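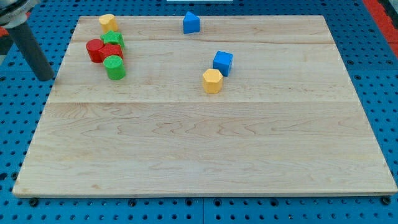
Fig. 1 - Pale wooden board on the blue perforated surface

Who Minds the Children? Unpaid care and women's paid work in Jindby
Term project report, Social Research Methods
2 January 2019

1. Question
The project asks how mothers of children under school age in Jindby manage paid work, and who does the minding when they are out. Most of the reading on our list treats care as something families sort out in private. I wanted to look at what happens when the only nursery cuts its hours, as Skerard Nursery did at the start of the school year.

2. Background
Jindby has around 2,000 households. Main employers are the packing plant and the Gulladura care home, both on shifts. Nursery now closes at three. Late shift at Gulladura starts at two, so anybody on it with a small child needs a second person every working day. The council's own leaflet on childcare does not mention shifts at all.

3. Method
Short paper survey, 660 forms, put through doors in two neighbourhoods in November. Followed up with 7 interviews, all with mothers, each under an hour. Notes by hand, no recordings - two women didn't want it and I thought it fairer to treat everyone the same. Names and job titles left out. Survey was anonymous. Questions on income dropped after the pilot, people skipped them.

4. What came back
Return rate was low, and forms came mostly from the older streets near the church. The El Khatib estate is badly under-represented, which matters as more shift workers live there. So the survey is used for background only and the interviews carry the argument.

Grandmothers. In 5 of the interviews the child's grandmother did most of the afternoon minding, unpaid. Two of these grandmothers had given up paid hours of their own to do it. I had not planned for this and had no questions ready on it. Should of been in the pilot.

Fathers. Described as "helping". One mother used the word four times then laughed at herself. Fathers did weekends and bath time, hardly ever the gap between nursery and the end of a shift.

Refusing hours. Three women had turned down extra shifts or a senior post. None had told the employer why.

5. Discussion
The cut in nursery hours looks like a small saving on paper. The cost has moved to older women, and it doesnt show up in any figure the council publishes. This fits with the reading on care as hidden work (weeks 4 and 6). It also suggests that studies which only ask about mothers will miss half of it.

6. Limits
Small sample, one town, one interviewer. No fathers interviewed. No grandmothers either, a bigger gap. Ran out of time to go back to the estate with a second round of forms.

Appendix A: survey form
Appendix B: consent sheet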